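3.2 Lavatórios encostados a alvenaria aparente

Das 314 casas de banho visitadas em Kisovcombe, 55 tinham o lavatório encostado directamente a uma parede de tijolo sem revestimento. Este grupo recebeu uma análise separada, por duas razões. Primeiro, o tijolo não permite limpar os salpicos com a mesma facilidade que o azulejo, e os moradores mencionam este problema muitas vezes nas entrevistas. Segundo, na maior parte destas casas não existe prateleira nem armário por cima da bacia, e por isso os objectos de higiene ficam todos na borda do lavatório ou no chão.

As visitas foram feitas no mês de Agosto, sempre com a autorização do morador, e pedimos que a divisão não fosse arrumada antes da nossa chegada. Não podemos garantir que este pedido foi respeitado em todos os casos. Em cada casa registámos a posição da torneira, a largura livre da borda e o lugar de cada objecto de uso diário. Considerámos «borda livre» a parte plana onde um copo pode ficar de pé sem tocar na parede. As medidas foram tomadas com fita métrica e arredondadas ao centímetro.

O resultado mais claro diz respeito ao lado escolhido. Quando a sanita fica junto do lavatório, os objectos concentram-se com frequência na borda desse mesmo lado, e a borda oposta fica com pouco uso. Esperávamos o contrário, pois os moradores dizem que têm receio de deixar cair alguma coisa na sanita aberta. A Figura 4 mostra uma disposição deste tipo: o frasco, o sabonete e a caneca ocupam a borda direita, do lado da sanita, e a válvula está também à direita da torneira. 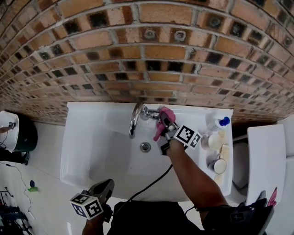
Figura 4. Lavatório rectangular branco junto a parede curva de tijolo, com objectos de higiene na borda direita.

A relação entre a válvula e os objectos merece uma explicação. Nas casas onde o comando da água está separado do bico, a mão passa muitas vezes por cima dos objectos para abrir e fechar, e os moradores aprendem a deixar livre a zona mais próxima da parede. O sabonete é a excepção principal. Só uma parte dos inquiridos usa saboneteira - os outros colocam o sabonete directamente sobre a louça, mesmo quando reconhecem que a borda fica difícil de limpar. No inquérito anterior, realizado em Pratari com 1000 agregados, a saboneteira era mais comum, mas as bordas eram também mais estreitas e a comparação deve ser feita com cuidado.

Quanto à parede, não encontrámos um padrão simples. Em várias casas o tijolo apresenta manchas escuras, mas a nossa observação não permite dizer se elas vêm da água, do fabrico ou de um tratamento antigo da superfície. Para responder a esta pergunta seria preciso medir a humidade em profundidade, o que ficou fora do âmbito deste trabalho. Registámos apenas se havia manchas e a que altura começavam em relação à borda.

O chão serve como segundo lugar de arrumação. Baldes e outros recipientes foram encontrados ao lado do lavatório em mais de 40 casas deste grupo, quase sempre no lado oposto ao da sanita. Os moradores dão-lhes usos diferentes (lixo, roupa, reserva de água) e na tabela seguinte estes usos estão separados, quando a entrevista permitiu saber qual era. Nos casos sem resposta, o recipiente foi contado somente pela sua posição.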